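Gripper fault holds up the Devness trials

Posted 26th August

Well, that was a week! Those of you following our little picking project at Devness will know we were meant to finish the simulator runs and move on to the real arm by now. We haven't, and it's down to a fault that had been sitting in our own settings file since January.

We'd set the overnight batch going, 2000 grasps in all, and I went home feeling quite pleased with myself (always a bad sign). When I got in the next morning the log said every one of the first 500 had gone through fine. After that came a long string of drops, and then the thing had simply carried on, closing on nothing, opening again and ticking each one off as a success. It had been doing that for hours.

Lauri Juntunen found the cause before lunch. The Ramik controller takes the finger position as it was last asked for, and our script was reading that number back as if it had been measured. So when the fingers stopped answering, the script still saw a lovely tidy grip every time. The fingers themselves had stopped answering thanks to a timeout I'd put in myself, and I've bought the biscuits accordingly.

No harm done in a simulator, of course, but the same script was going straight onto the real arm next, and that one has a proper squeeze to it. We've stopped all the work on the arm until the check is rewritten. The new version has to see the fingers move before it counts anything, and it halts after a single miss where the old one would happily have gone on all night.

I've been stepping through the runs by hand since then, one open and one close at a time, which is slow going but oddly soothing with the radio on.

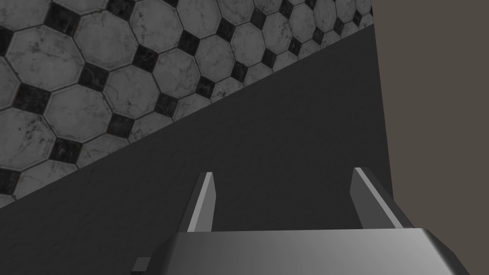 Lærke Þórarinsdóttir wrote to me to say that halting on a miss is all very well, but the stop ought to sit in the controller as well as in the script, as a script that has hung can't halt anything. She'd also like us to pull the cable halfway through a run and see what the log says. Fair point, and it's gone on the list for this week.

The next batch will be 100 grasps, run in the daytime with one of us in the room. If that goes well we'll try 1000 and then talk about the real arm again. I'll put the corrected settings file up once Lauri has been through it.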